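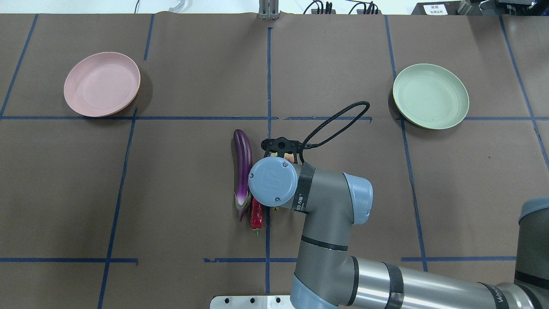 Photo: Peadar Scanlon / Trandness workshop

To: teleop-list
Subject: Re: [teleop-list] Hand guiding or remote for pick and place demos?

On an afternoon in April, M. Thoroddsen wrote:
> We have one arm and a two-finger gripper and want to record sorting
> demos. Half of us want to push the arm by hand, the other half want
> remote control. Also, how often do you move the objects between
> takes? We have been leaving ours in the same spots and the policy
> falls apart as soon as a plate shifts.

We have used both. Our current set is 2839 episodes of toy food and two round dishes, one pink and one green, on brown paper taped into a grid with dark blue tape. The grid is for the operator. Before each take, Pretell gives a cell for each object and the operator puts it there by eye, at any angle.

Hand guiding is quicker to learn. Its drawback for us was the hand, which shows up in the camera views and is absent when the policy runs. We masked it for a while and then gave up. The joint torques are also of little use when somebody is leaning on the forearm.

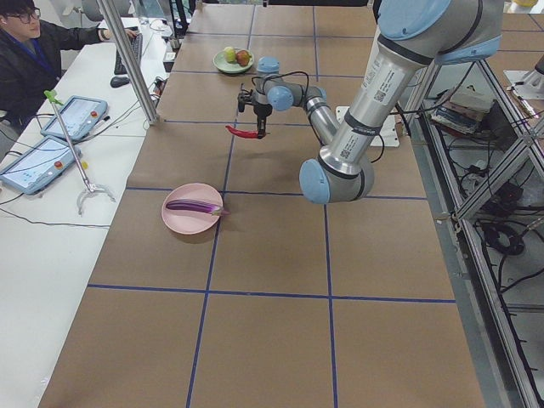 Remote control costs more in training. A new operator needs 30 practice takes before we keep any. Long thin items such as the aubergine and the chilli are the worst, as a small error in wrist angle leaves them skewed in the fingers and they catch the rim on the way down. We ask for a pause above the object, a slow close, and a straight lift before any sideways travel.

On your second question: move everything, dishes included, on every take. We once left the dishes alone for a run of 36 and had to throw the lot out.

Log at a fixed rate and record the commanded and measured gripper width separately. Tutero writes only the commanded value by default, so a missed grasp looks the same as a good one in the log. The setting is under the recorder options. Our episodes are capped at 2000 steps and anything that hits the cap is dropped.

I can send the cell generator script if it is of use. It needs Python and a text file of object names.

Peadar Scanlon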